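# Chapter 6: When the Belt Keeps Moving

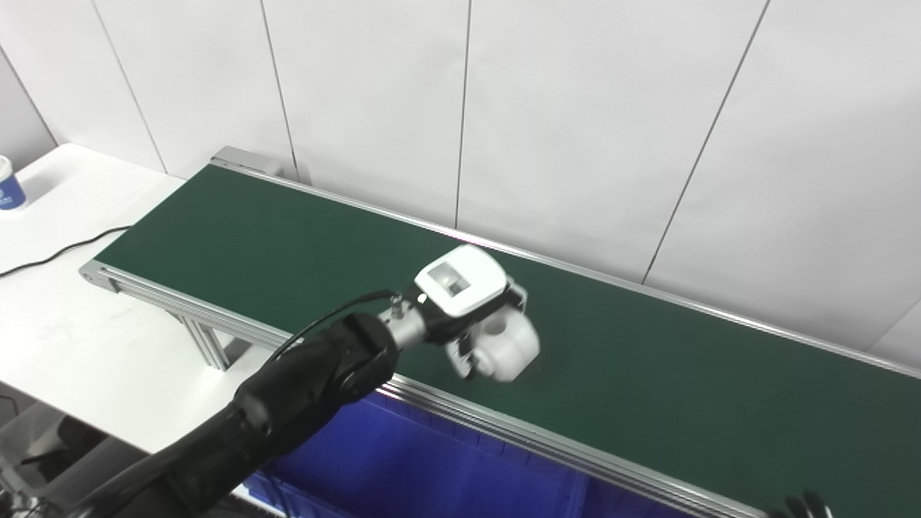
The fault at the Stellow packing line lasted 2 seconds, and I've been teaching from it ever since! A belt drive missed a stop command. The arm above it had been told the belt was standing still, so it reached for a carton where that carton used to be, closed on the edge of the next one, and pushed it into the side rail until the joint torque limit tripped.

No one was hurt. The repair bill was small: one finger module and a bent bracket. But the event log (reprinted in full at the end of this chapter) is a wonderful piece of reading, and by the time you reach it you'll be able to follow every line.

Look at what each part of the cell believed. The arm controller believed the belt had stopped. The belt drive believed it had never been asked. The safety controller saw a closed gate and a healthy emergency stop circuit, and it was right on both counts. Three machines, each working as designed, and a crushed carton between them.

Sorcha Rutherford, who led the review at Jorkthorpe, found that the stop message had been sent once, with no reply required. The belt was running at 200 millimeters per second. The drive's network card was restarting at that moment, and the message went nowhere.

In this chapter we will

- trace a stop command from the arm controller to the belt drive
- work out how far a belt travels before it comes to rest
- compare a sent command with a confirmed state
- set torque limits for an arm that may touch the wrong thing

You'll need the timing diagrams from Chapter 5, so keep them handy. Section 6.1 begins with the belt alone, no arm at all, and one question that is more fun than it sounds: how does a controller know that something is standing still?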